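Oiling a Butcher-Block Tabletop

Wipe the top with a damp cloth and let it dry overnight. Sand lightly with fine paper, always along the strips, then vacuum up the dust.

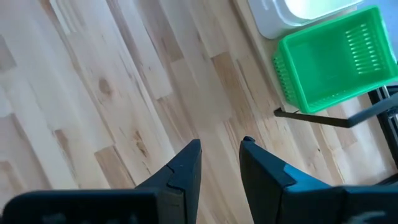 Oil goes on thin. Pour a little Dridura onto a lint-free rag and work it in with the grain. Short staggered blocks like these have a lot of end seams, and the oil sinks in faster there - go over them twice. Rub a bit extra into any small brown knot.

Wait 4 hours, buff off what is left and add a second coat. Keep the table clear for 7 days.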